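Section 6: Wiping down the vanity

Allow 12 minutes. Use warm water and a drop of dish soap.

1. Move the toothbrush cup and the flower vase off the counter.

2. Wipe the marble from the back edge toward the front, then down over the front edge. Rinse the cloth and repeat.

3. Wash the basin last, working down to the drain. Run the water for a few seconds.

4. Clean the black faucet with a damp cloth only and dry it right away.

5. Empty the cup, rinse it, dry the bottom and put it back at the left end of the counter. The vase goes next to the faucet.

CAUTION: Do not use vinegar, bleach or scouring powder on the marble. These leave dull spots.

NOTE: Toothpaste left on the stone overnight can mark it. Wipe up drips the same day. For resealing, see Section 12.

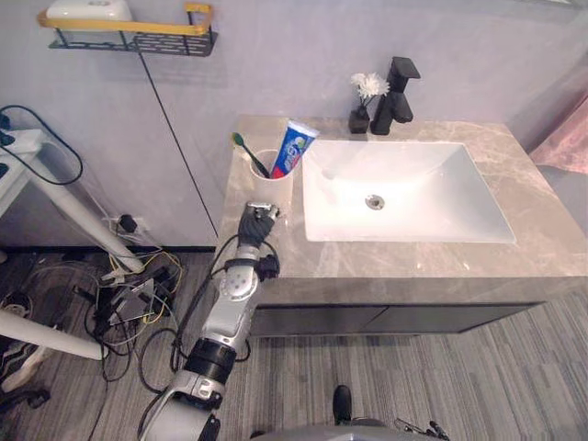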